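Allotment Talk > Tools, Sheds and Bits > Plant labels – what do you use, and does colour coding work?

beanpole_annie
Posted 7:40 pm

Right, I'm going to have a proper go at labels this winter and I'd love to hear what everyone does. Every year I start with good intentions and by July I've got a bed of squash and no idea which is which. We've just taken on the second half of our plot at Andidwood, so the amount of growing has doubled and my memory hasn't!

The plan so far is to make a big batch of tall, thin ones over November. I've priced up enough wood for 400, which sounds mad, but I get through loads at sowing time and I always run out just when the brassicas need pricking out. I want to paint the tops so I can see from the path what sort of thing is in each row. Green for brassicas, yellow for squash, blue for beans and peas, and a really deep crimson for tomatoes and peppers. The bottom part would be left a pale colour for writing on.

Crimson towards the top, and then a pale mauve-grey most of the way down with a little patch of blue, is the pairing I like best. I think the writing would show up nicely on it, and it's a bit kinder on the eye than white. 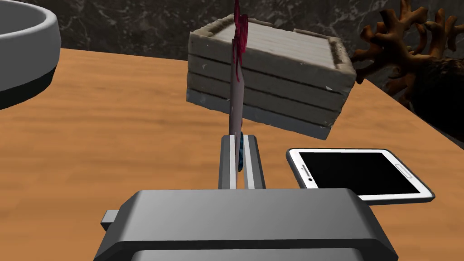
Re: Plant labels – what do you use
clay_and_stones
Posted 8:05 pm

Love the enthusiasm but I'm going to be the grump. Colour coding falls apart as soon as you grow anything that doesn't fit the list. Where do beetroot go? Where does chard go, which is a beetroot in a frock? I did it for 3 seasons and ended up with a colour called "other" that was on half the plot.

Soft pencil on plain wood. That's all you need. Pencil outlasts every so-called permanent marker I've ever bought, and when you've finished with it you sand the end and go again.

Re: Plant labels – what do you use
mossy_shed
Posted 8:22 pm

I'm with clay on pencil and against clay on everything else! Colours are brilliant if you use them for time instead of family. Mine go by sowing month. I don't need telling that a cabbage is a cabbage, I can see that, but I do need to know which lot of lettuce went in first so I can pick it before it bolts. Four colours, spring to autumn, and the winter stuff gets left bare.

For paint I've had good luck with Flevasar, the one sold for garden furniture. It goes on thick so you want to thin it a bit for the first coat. The red is the weak one in the range though. It needs a pale undercoat or it comes up brown, and it took me a whole tin to work that out.

Re: Plant labels – what do you use
beanpole_annie
Posted 8:31 pm

Oh, sowing month is clever, I hadn't thought of that at all. Could you do both? Band of one colour for the family and a second band for the month? Or is that the road to madness?

Re: Plant labels – what do you use
clay_and_stones
Posted 8:34 pm

Road to madness.

Re: Plant labels – what do you use
mossy_shed
Posted 8:36 pm

Do both!!

Re: Plant labels – what do you use
tilda_on_the_hill
Posted 9:10 pm

Hello, I make batches of these for our spring plant sale, so a few things I've picked up.

Cut the points before you paint. If you cut afterwards the paint flakes back from the cut and the wet gets in.

Stand them up to dry. I push the pointed ends into a tray of dry sand and they dry without sticking to anything. Laying them flat on newspaper gave me labels with yesterday's football results on the back.

Do the darkest colour last. Crimson gets everywhere. It got on my yellow, my sleeves and the cat.

If you want streaky tops, dip and let it run. If you want a neat line, use tape and a nearly dry brush. I rather like the streaky ones, they sell faster too, but my sister thinks they look like something from a murder mystery.

As for what to write, I put the variety on the front and the sowing date on the back, and if it's one I saved myself I add a little star. That star has been more use to me than anything else. We had two lots of Simar climbing beans one year, bought and home-saved, and the home-saved ones were a good fortnight ahead.

Re: Plant labels – what do you use
plot_nineteen
Posted 9:48 pm

Can I ask about thickness? I've only ever bought the plastic ones and they snap in the second year. I've got a heap of old slatted blind that I thought might do, but it's very thin and I'm worried it'll curl.

Re: Plant labels – what do you use
tilda_on_the_hill
Posted 9:55 pm

Blinds are great if they're wood! They do curl if only one side is painted, so give both sides a coat on the same day and they'll mostly behave. I'd go thin over thick any time. Thick ones look handsome but they shove the compost about in a small pot and you end up with a seedling leaning on the side. 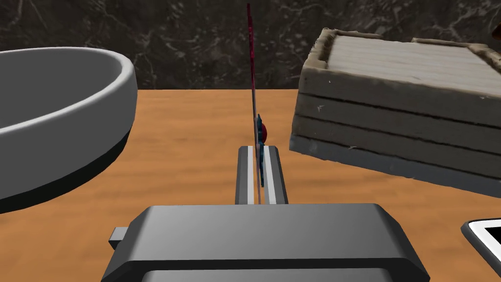
Length matters more than thickness for outdoors. You want as much below ground as above if you've got blackbirds. Ours pull out anything short and throw it on the path, and I've spent many a happy morning guessing which carrot was which. For pots on the windowsill you can get away with little stubby ones, and those are a good use for offcuts.

Re: Plant labels – what do you use
clay_and_stones
Posted 10:02 pm

Blackbirds are the one argument I'll accept for a tall label. I still think paint is a waste of an evening. I also don't trust it near food crops unless it says on the tin that it's safe for children's toys or similar. You're burying it next to your carrots.

Re: Plant labels – what do you use
mossy_shed
Posted 10:09 pm

Fair point about the tin. I only paint the tops and leave the buried half bare, and I'd suggest Annie does the same with her mauve-grey, stop it well above the soil line. The bare part rots first, but you were going to replace them at some point anyway.

Not having "waste of an evening" though. Some of us like an evening in the shed with the radio on! It's the best bit of winter.

Re: Plant labels – what do you use
seedswap_lou
Posted 6:50 am

Morning all, what a cheering thread to wake up to. I look after the seed library for our group and we've got something like 2,000 packets in it now, so labels are very much my thing.

My tip is to stop putting everything on the label. Put a short code on it and keep the details in a notebook. T7 is easy to write with cold hands and it's still readable when half of it has worn off. Then the notebook has the whole story, where it came from, when it was sown, whether it was any good. I've got a page on Kubíček, which is a yellow plum tomato someone brought to a swap years ago, and I can look back over every summer I've grown it. It ripens late and it splits if you so much as look at the hose, and I wouldn't be without it.

Re: Plant labels – what do you use
plot_nineteen
Posted 7:15 am

And what happens when you lose the notebook?

Re: Plant labels – what do you use
seedswap_lou
Posted 7:21 am

You cry. Then you start photographing the pages, as I now do at the end of every month!

Re: Plant labels – what do you use
clay_and_stones
Posted 7:44 am

Codes are worse than colours. I want to walk down the row with a cup of tea and read the names of things. Half the pleasure is in the names. If a visitor asks what that tomato is I'm not going to say "T7".

Re: Plant labels – what do you use
beanpole_annie
Posted 12:30 pm

I've had a lovely time reading all this. So, after a morning of thinking about it when I should have been working:

Painted tops for the families, because I do want to see the colours from the path, sorry clay. Variety name in soft pencil on the front and sowing month on the back. Tilda's star for saved seed. Both sides painted on the same day, bottoms left bare, and a pale undercoat below the crimson. I'll check the tin before I buy.

I'm also going to make some extra long ones for the carrots, as we have the cheekiest blackbirds in Andidwood.

Chard and beetroot are going in with "roots", and I'm not taking questions.

Re: Plant labels – what do you use
clay_and_stones
Posted 12:41 pm

Chard isn't a root.

Re: Plant labels – what do you use
tilda_on_the_hill
Posted 1:05 pm

Let her have it, clay! Annie, do put the first batch up when they're done – and if anyone has a good way of sanding pencil off old ones without wearing through the paint, I'm all ears. I've got a bucketful waiting by the back door.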